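Television Studies, Handout 4: How a series is renewed
Nour Saab, Collham
Last updated: 05/05/2018
14 shares | 3 comments

Please read this before the seminar. We speak about what happens between the last episode of one season and the order for the next.

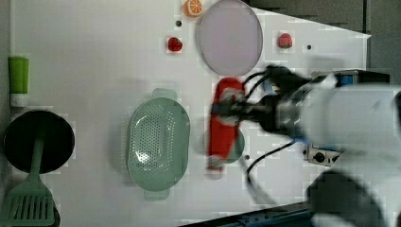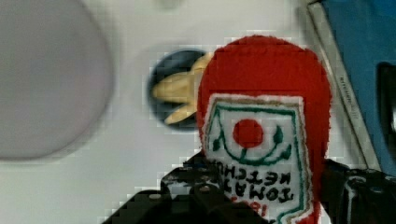 1. The order
A channel does not buy a series for ever. It buys a number of episodes, and our main case, the animated comedy Nustik, had 13 in its first season. The channel may then order one season more, or two together. A double order lets the studio keep its artists between seasons.

2. Why animation is slower
The script is written and the voices are recorded long before the drawing is finished. For this reason the channel must often decide on a new season when the present one is still on air. In the Nustik papers the decision was made in October, after only four episodes.

3. Ratings are one part
Nustik had a small audience in its first showing. The studio, Awad, kept the right to sell it abroad, and these sales paid for a part of the second season. A fan survey in Trumamstead received up to 4,000 answers, but I ask you to be careful with it. Fans who answer a survey are not the same as viewers.

For the seminar: write one page on who takes the risk when a season is ordered early. Bring it printed.

Comments

Ayman Matar: In section 3, is the survey number the same as in the lecture? I wrote down 3,000.

Nour Saab: In the lecture I gave only the completed forms. The handout has all of them.

Ayman Matar: Thank you, I have corrected my notes.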